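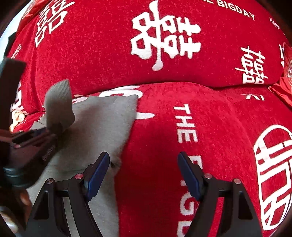
**SECTION 4 / HAND-HELD GRIPPER: SOFT THINGS**

If you've come straight from Section 3 you already know how to pick up blocks and cups off a table. Soft stuff is a whole different animal, and I think it's the most fun part of the Stiltmont club kit (I wrote this section, so I'm biased!). We start with cloth on a sofa. A sofa gives a little when you press on it, the cloth gives a little when you pinch it, and the fingers have to deal with both at once.

A grey cloth on a red seat is a lovely pairing for this, by the way. The edges show up well and the big white letters on the cushions give you something to steer by. Your own sofa will be fine too, as long as the cloth and the seat aren't close in color.

### 4.1 Before you pick it up

1. Look at the screws on both fingers. Snug is good, cranked down is bad. If a finger wobbles side to side, go back to 2.3.
2. Wipe the blue pads with a barely damp rag and let them dry. Lint from the last session makes them slippery, and fuzzy seat fabric sheds more than you'd expect.
3. Squeeze the handle all the way and let go, 12 times. You want the fingers to meet evenly and open again without a hitch.
4. Lay your cloth on the seat at an angle, with one corner folded over so there's a bit sticking up. I like the raised bit toward the back cushion.

> **Note:** The pads on the older Pirwood fingers are thinner. If you have those, add one turn of the foam tape from the spares bag before you start.

### 4.2 Your first fold

5. Hold the gripper in one hand with your wrist straight. Come in low over the front of the seat, fingers open.
6. Put one finger over the cloth and the other over the bare seat beside it. Stop there for a second and check the gap. This is your "ready" position and you'll come back to it all the time.
7. Slide sideways until both fingers are over the cloth, then forward to the raised corner.
8. Lower until the pads are on either side of the flap. Don't push down into the cushion — it bulges up between the fingers and you end up pinching the sofa.
9. Close slowly. I count to three in my head, which feels silly and works great.
10. Lift straight up, a hand's width or so, and hold. If the cloth slides out, reset the corner and try again from step 6.
11. Carry the corner across to the opposite side, lower it, and open the fingers before you pull back. Pull back first and the whole fold comes with you (ask me how many times I did that in February).

> **Caution:** Keep your free hand out of the gap. The pads are rubber but the brackets behind them are stiff, and they will nip you.

> **Caution:** Chenille and other fuzzy fabrics snag. If you feel a tug when you lift, open up and look at the pads before trying again. Never yank.

### 4.3 How many, and what counts

For the Panganiban sheet you need 100 folds per person. I know, I know. Spread them over a few evenings, put some music on, and change the cloth's starting angle every so often so you don't get a hundred copies of the same move. A fold counts if the corner was lifted clear and set down again where you meant it to go. Messy is okay.

My own first batch took 137 tries to get 70 good ones, so please don't get discouraged on day one. Most of my misses were at step 8, pressing too hard. Once I started watching the cushion and not the cloth, things got a lot better!

Write down the misses as well. A tick and a cross will do, plus one word for the reason if you have it: slip, snag, sofa, short.

### 4.4 If it isn't going well

- **The cloth bunches up between the pads.** You're closing too late. Start the squeeze a touch higher.
- **One finger gets there first.** Your wrist is rolling. Tuck your elbow in against your side.
- **The flap keeps falling flat.** Try a thicker cloth. Felt stands up nicely, and thin dish towels are awful for this.
- **Your hand aches.** Stop for the night. The handle spring is stiff when it's new and it does loosen up.

When you have your hundred, bring the sheet to the Cerkville meeting and go on to Section 5, socks. You'll want two cloths that match for the warm-up there, and a spare set of pads.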